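Unit 4: Manipulation in Simulation. Notes to accompany the third practical. Issued 26 February 2024.

These notes should be read before the practical and kept to hand during it. They assume that students have completed the joint-space exercises in Unit 3 and can load a saved world in Navley without assistance. Those who cannot should work through the first section of the laboratory handbook again.

## 1. Purpose of the practical

Students will program a simulated arm to work at a kitchen sink. The task set for assessment is to turn the tap lever from its rest position to a stated angle, release it, and withdraw the arm without touching the spout. The work is carried out entirely in simulation. Transfer to the physical arm in the Wemudby laboratory is covered in Unit 6 and carries separate marks.

The assessed world is named Druris. It must not be edited. Students who wish to try other layouts may save a copy under a new name, but only results obtained in the original will be marked.

## 2. The workspace

The base of the arm stands in front of the worktop, and the sink lies between it and the tap. The arm must therefore reach over the basin to do its work. The chopping board to the right of the sink and the whisk on the left-hand part of the worktop take no part in the task, but both are solid objects to the collision checker and contact with either will be recorded. The same applies to the small red fruit in the basin.

Before writing any code, move the gripper by hand to a position beside the spout and note the joint values. This pose is used as the starting point for the approach in Section 4.

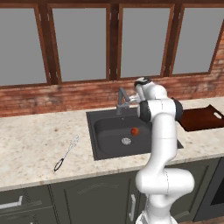
## 3. Frames of reference

Three frames are used throughout the practical:

- the **base frame**, fixed to the foot of the arm;
- the **tool frame**, with its origin midway between the fingertips;
- the **wrist camera frame**, fixed to the gripper body.

All target poses are submitted in the base frame. Readings from the wrist camera must be converted before use. A common fault in last year's submissions was to apply the wrist transform twice, which gives a plausible result when the gripper points straight down and a poor one in every other position. Students should test their conversion in no fewer than three different poses, one of them with the wrist tilted.

Distances are given in millimetres. The planner accepts targets up to 800 mm from the base origin and rejects anything beyond that without moving the arm.

## 4. Procedure

1. Load the world and confirm that the arm reports its home pose.
2. Move to the pose noted in Section 2. Use a joint-space move for this step.
3. Bring the fingers to a point 85 mm from the lever, in a straight line, with the gripper open.
4. Advance slowly until contact is reported, then stop.
5. Turn the lever along the arc given in the task sheet. The Nazarenko method described in the lecture is recommended, although any method that keeps the tool frame tangent to the arc will be accepted.
6. Open the gripper, withdraw by 125 mm and return to the home pose.

Each run is limited to 578 simulation steps. A run that exceeds the limit is scored on the position of the lever at the final step.

## 5. Using the wrist camera

The wrist camera is there to correct small errors in the approach. It is of little use for finding the tap from a distance, and the view changes greatly with the angle of the wrist.

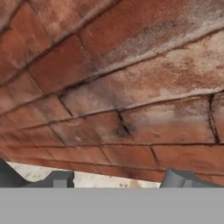 Feature matching is permitted, and the library functions supplied with the course may be called without further acknowledgement. Students should choose their features with care. Brickwork offers a great many corners, and most of them resemble their neighbours; where the courses run diagonally across the view, a matcher may slip by one whole brick and still report a high score. The chalky staining is less regular and may give more dependable matches than the mortar joints. The fingers and the grey band of the gripper body along the bottom should be masked out before features are extracted, as they are fixed to the camera and will otherwise suggest that the arm has not moved.

The mask may be drawn by hand. It need not follow the outline of the fingers closely, provided that it covers them when the gripper is fully open as well as when it is closed.

## 6. Submission

Submit one archive containing the source code, the run log and a written account of no more than two sides. The account should state:

- which method was used for the arc, and how its parameters were chosen;
- how the frame conversion was tested;
- any contacts recorded by the collision checker, with the step at which each occurred.

Logs must be submitted as written by the simulator. Screen captures of the log window will not be accepted. Work may be prepared in pairs, but each student must submit a separate written account, and both names should appear at the head of the source file.

Requests for an extension should be sent to the teaching office before the deadline.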